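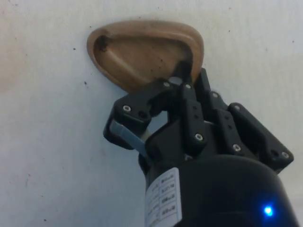
5.3 Grip loss on shallow parts

Figure 4. Wrist camera view at the narrow end of a tan, scoop-shaped part. The gray-blue pad is on the inner face of the left finger.

We ran 819 pick attempts on the Rullis cell at Clolludmont. Of these, 204 were made on shallow parts with a raised rim, like the one in Figure 4, and 20 of those ended in a dropped part. The remaining parts in the Moschos set gave no drops.

In 13 of the 20 drops, the Jevetti controller reported a good grip up to the moment the part left the fingers. The controller infers contact from motor current alone. When a fingertip presses on a rim without closing around it, the current rises much as it does in a full grasp, and the arm starts its lift. The other seven drops were flagged, but the stop came after the lift had begun.

A false grip report is also a safety matter - the arm moves at full transfer speed once the grip flag is set, and a part lost at that point can leave the cell. We lowered the transfer speed for all rimmed parts and added a finger position check before the lift. The check rejects any grasp whose closing width falls outside the range stored for that part. Results with the check in place are given in Section 5.4.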